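Blog > Vie numérique > Tutoriels

Suivre ses sites préférés par flux RSS quand on en a marre des fils d'actualité

Partagé 348 fois | 11 commentaires

Au printemps, j'ai raté l'annonce du concert d'une amie. Elle l'avait publiée sur trois réseaux, je suis abonnée aux trois, et je ne l'ai vue sur aucun. Par contre j'avais très bien vu passer une dispute entre inconnus sur la bonne façon de cuire le riz (deux fois !). C'est ce jour-là que je me suis remise au RSS, que j'avais abandonné il y a des années comme tout le monde.

Je vous raconte comment j'ai fait, dans l'ordre où je l'ai fait, avec mes erreurs. Comptez une soirée si vous suivez beaucoup de choses, une petite heure sinon.

Le principe en deux mots

Un flux RSS, c'est une adresse que met à jour un site chaque fois qu'il publie quelque chose. Vous donnez cette adresse à un lecteur, et le lecteur vous affiche les nouveautés dans l'ordre de publication. Pas de « ça pourrait vous plaire », pas de publication d'il y a quatre jours remontée tout en haut. La plupart des blogs en ont un, beaucoup de journaux aussi, les podcasts fonctionnent presque tous comme ça, et même pas mal de forums.

1. Choisir un lecteur

J'en ai essayé trois. Gazi d'abord, qui est joli mais qui voulait absolument me proposer des articles « similaires » (je venais justement de fuir ça, merci bien). Ensuite Tranova, très complet, avec des raccourcis clavier partout, sauf que sur mon téléphone le texte était minuscule et je n'ai jamais trouvé le réglage. Et puis Jemus, que j'ai gardé : une colonne à gauche, les articles à droite, et c'est tout.

Prenez celui que vous voulez, ça n'a vraiment rien de définitif. Vérifiez seulement une chose avant de vous installer : qu'il y ait quelque part dans les réglages une fonction « Importer / Exporter en OPML ». C'est le format qui contient la liste de vos abonnements, et si vous changez de lecteur dans six mois, vous emportez tout avec vous.

2. Faire la liste de ce qui vous manquerait

Surtout, n'ouvrez pas encore le lecteur ! Prenez une feuille, ou un fichier texte, et écrivez de mémoire les gens et les sites que vous avez envie de lire. De mémoire, hein, sans aller regarder vos abonnements. J'ai fait l'inverse la première fois : j'ai parcouru toutes les pages que je suivais, j'ai tout recopié, et je me suis retrouvée avec 1 000 articles non lus dès le lendemain matin. J'ai tout effacé et recommencé.

Ma deuxième liste était beaucoup plus courte. Il y avait quelques blogs de couture, la newsletter de la médiathèque, un podcast d'histoire, le forum Ullbridge où je traîne pour mes questions de vélo, et une poignée de copains qui tiennent encore un site.

3. Trouver l'adresse du flux

Dans le cas facile, vous collez l'adresse du site dans la case « Ajouter » de votre lecteur et il se débrouille. Sinon, voici ce que j'essaie, en général dans cet ordre :

- chercher la petite icône orange avec les ondes, souvent cachée tout en bas de la page ;
- ajouter /feed ou /rss à la fin de l'adresse du site ;
- afficher le code source de la page (Ctrl + U) et y chercher le mot « rss » ou « atom ».

Pour les forums, le flux existe souvent pour chaque rubrique. Sur Ullbridge par exemple, je me suis abonnée à « Entretien » et surtout pas au forum entier, sinon je reçois aussi les débats sur la couleur des sacoches.

Et si vraiment il n'y a rien, écrivez à la personne ! C'est Oleksandra Pasichnyk, une lectrice du blog, qui m'a soufflé l'idée dans les commentaires. J'ai envoyé un petit mot à une illustratrice que j'adore, elle ne savait même pas que son site pouvait proposer un flux, et elle l'a activé dans la soirée.

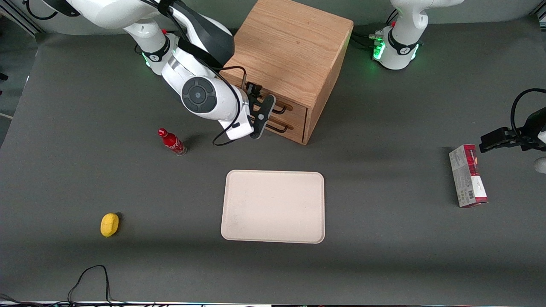

4. Ranger dans des dossiers (mais pas trop)

Je me suis fait 5 dossiers et je m'y tiens : Copains, Couture, Vélo, Infos, À l'essai. J'avais commencé par trier par sujets très précis, et je passais plus de temps à me demander où ranger un blog qu'à le lire.

Le dossier « À l'essai » est mon préféré. Tout nouveau flux y passe un mois. S'il m'a fait plaisir au moins une fois, il monte dans un vrai dossier, sinon je le supprime sans états d'âme. Les sites qui publient vingt fois par jour n'y survivent presque jamais chez moi.

5. Couper les notifications

Toutes. Dans Jemus c'est dans Réglages, puis Alertes, et il faut aussi décocher la pastille avec le nombre d'articles non lus, qui est rangée ailleurs (sous « Apparence », allez comprendre). Je lis le matin avec mon café, vers 7 h 30, et parfois dans le train. S'il reste des choses le soir, je clique sur « Tout marquer comme lu ». Les premières fois ça pique un peu, je vous préviens.

6. Exporter sa liste de temps en temps

Réglages, Exporter, et vous rangez le fichier OPML avec vos sauvegardes. Il pèse trois fois rien. Je me l'envoie aussi par mail - pas très élégant, mais au moins je sais où le retrouver.

Et les réseaux, alors ?

J'ai gardé un compte, pour les messages privés et pour les anniversaires de la famille. J'ai enlevé l'application du téléphone et j'y vais depuis l'ordinateur, quand j'y pense. L'amie du concert a un blog, il est dans le dossier Copains, et la prochaine date est déjà notée.

Si vous coincez sur un site en particulier, mettez son adresse en commentaire et je regarderai si je trouve le flux.

Contact | Mentions légales | © Tous droits réservés | Retour en haut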